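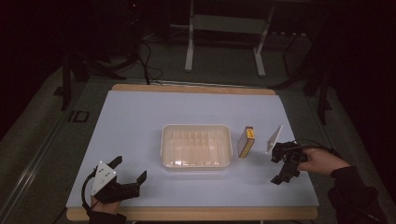
A divided tray and a small yellow and orange box.

FOR IMMEDIATE RELEASE

Fendance opens its secondhand craft supply store in Costuvstead on 27th June

Hi everyone! I'm Ankica Radonjić, I own Fendance, and after a very long spring of painting shelves I finally get to write this one. We're opening the doors of our first real store at 776 Lokov Street, Costuvstead, at 10 in the morning, and you're all invited (yes, kids too, and yes, there will be cake).

If you've bought from us before, it was probably at the market, where I had one table and a lot of plastic tubs under it. The idea hasn't changed. People bring me the yarn, fabric, beads, buttons, paper and half-finished kits they know they'll never get to, I sort through it all, and it goes back out at prices that won't make you think twice. Most things in the store will be under $13, and there's a big bin of fabric scraps by the register where you can fill a paper bag for a dollar.

The new place used to be the Milošević shoe repair shop, which a lot of you will remember. We kept the long counter and the bell on the door, and Boris Vasić fixed the back window that hadn't opened in years. The front room is for shopping. The back room has a big table with 20 seats, and that's where our classes will be - I've wanted to do this since the day I started!

Vesela Vasić is teaching the first one, a beginner's sock class that runs over four evenings. She taught me to turn a heel in May and I've made three pairs since, so I can vouch for her. Wiroj Rattanakul follows with bookbinding, and he's asked people to bring any old maps or wrapping paper they'd like to use for covers. Each class costs $20 with supplies included, and you can sign up at the counter or by phone.

"I cleared out my mother's sewing room and couldn't stand the thought of throwing it away," says Vesna Begović, who dropped off the very first boxes we ever sold. "Now I keep seeing her curtain fabric on other people's tote bags, and I love it."

The first 100 customers on opening day get a free pack of mixed buttons. We'll also be taking donations that day, but please use the side door and keep it to two bags per person - storage is tight until the last shelves go up. We can't take sewing machines, paint that's been opened, or loose needles.

Regular hours are Tuesday-free, sorry, I need one day for sorting! Every other day we're open 10 to 6. Parking is behind the building, next to the bakery.

Press contact: Ankica Radonjić, Fendance, 776 Lokov Street, Costuvstead. Reporters are welcome to come by before the opening, just knock loudly.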